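Dyeing With Weld and Woad, Second Year

5/28/18

Print this post | E-mail this post

The woad came up thick this spring and the weld barely came up at all. Last year it was the other way around. I planted both along the south fence here in Wurkcombe, in the strip where the beans used to be, and I changed nothing between the two years except that I watered less in October when I was away.

I grow them to dye cotton and a bit of wool for my own use. I don't sell any of it. A few people have written to ask how I get a blue that doesn't wash out in a month, so I'll put down what I do. 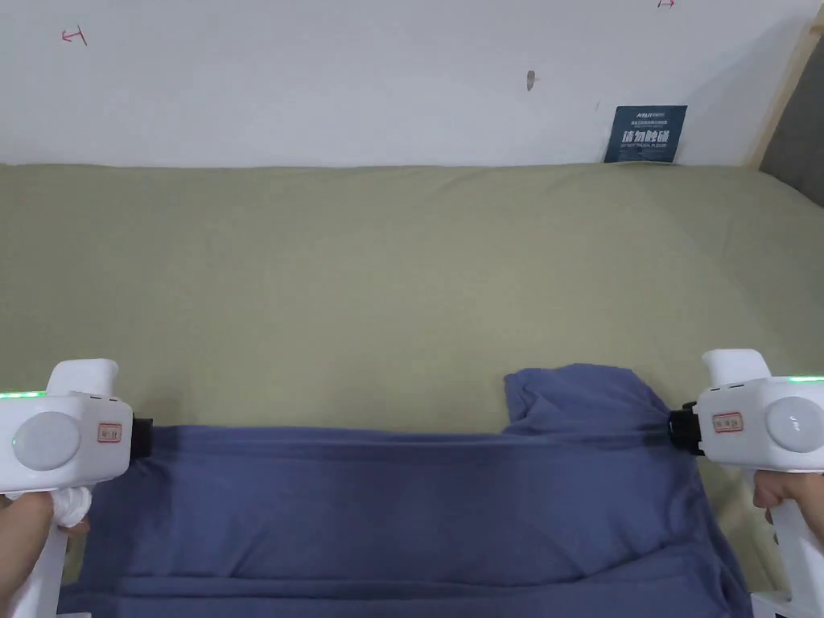
Woad gives a softer blue than indigo, and you have to accept that before you start. One dip gets you a color close to old work shirts. To get a dark blue like the cloth in the photo you need many dips, with time in the air between them, and a lot more leaf than a backyard strip will give. I have managed it on small pieces only. The sage green underneath it is the other color people ask for. My way to something near it is a weak weld bath first, then one short dip in the woad, then a rinse in plain water.

The leaves have to be used the day you cut them. I tear them by hand, pour hot water over them, and let them sit with the lid on. Then I strain, add washing soda until the liquid goes from brown to green, and whisk it for a good long while. The foam turns blue and then fades. After that it needs to rest, and this is where I ruined my first two batches by rushing.

My scale reads in grams, so my notes do too. The best batch so far used 3,134 grams of leaf and colored 200 grams of cotton to a shade I would call medium. The worst used 428 grams of leaf and gave me a pale gray that I didn't keep.

Cotton has to be scoured first, even if it is new. I boil it with soda for two hours. The water comes out yellow, which surprised me the first time. Store-bought sheets are the worst for this — they have some kind of finish on them, and the dye sits on top in blotches if you leave it there.

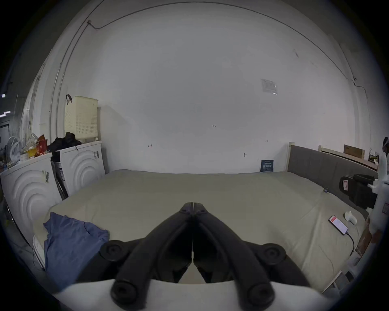 Wool is easier in every way except heat. Keep it warm and don't stir. I felted a good scarf last year by carrying the pot from the stove to the cold porch, and it now fits a doll.

For the weld I use alum as a mordant, the same jar I bought when I lived in Cladow. You can use the whole plant above the root. Cut it when it is flowering and simmer it, but don't boil it hard or the yellow goes dull. A pinch of chalk brightens it.

I keep a swatch from every bath, 3 inches square, stapled to a card with the date and the weights. Half of each swatch goes on the windowsill for the summer and the other half stays in a drawer. The woad pieces have held up well. The weld has faded a little on the sill side, more on the cotton than on the wool.

Next I want to try madder, but the roots need three years in the ground and I would have to give up the rhubarb bed. I haven't decided.

Print this post | E-mail this post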